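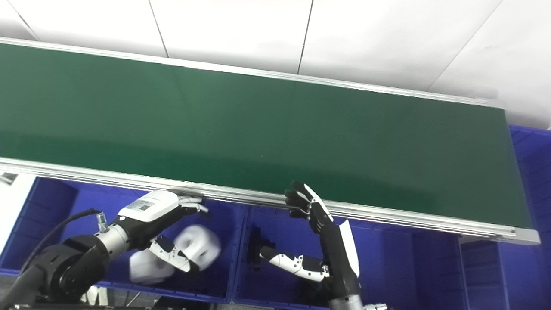 Film night notes: a slow one from Trallberg

Those of you who stayed for tea after the October screening will know that I have been going on about The Skesik Ferry for months, so I am very happy to say that we have finally got it. It will be our first film of the new year, in the small hall at Rurside, and I do hope you will come along even if subtitles are not normally your thing.

It is a family story, set over one winter in the harbour town of Skesik. A retired ferry pilot called Simon is asked to take the old boat across one last time before she is sold, and his two grown-up daughters come home to talk him out of it. That is very nearly the whole plot! There is a good deal of soup, a lot of weather, and one argument in a boat shed that I thought about for days afterwards. The younger daughter hardly speaks for the first half hour and is still the person you find yourself watching, even when somebody else is doing all the talking.

The film comes from Trallberg, a small company that has been making pictures on very little money for 20 years. Some of you will remember their comedy about the piano tuners, which we showed in the old building when the heating was off and we all kept our coats on. This one is a good deal quieter, and I think better, though I know there are members who would put up a fight for the piano tuners. The music is lovely too - mostly a single accordion, and they have had the good sense to leave it out of the sad parts.

I ought to be fair and say that it takes its time. My sister, who saw it with me the first time round, had a little doze somewhere in the middle and woke up for the crossing, and she still says it is one of her favourites. If you can bear with the first stretch, where not much happens beyond people putting away shopping and failing to say what they mean, the last 40 minutes are as gripping as anything we showed last year. The ending has divided everyone I know who has seen it. I won't say which side I am on until you have all had your turn.

There is also a short before the main film, 12 minutes long, about a woman who mends nets and sings rather badly while she does it. Please try to be in your seats for it, as it would be a shame to miss her.

Tickets are the usual price and can be had at the desk or by ringing the Rurside box office and asking for extension 1349. If it rings and rings, do leave a message, and say clearly how many seats you would like and whether you need one on the aisle. Doors open half an hour before the short, and there will be tea and something baked. Offers of cake are always welcome, particularly anything with ginger in it.

Posted 2019-12-18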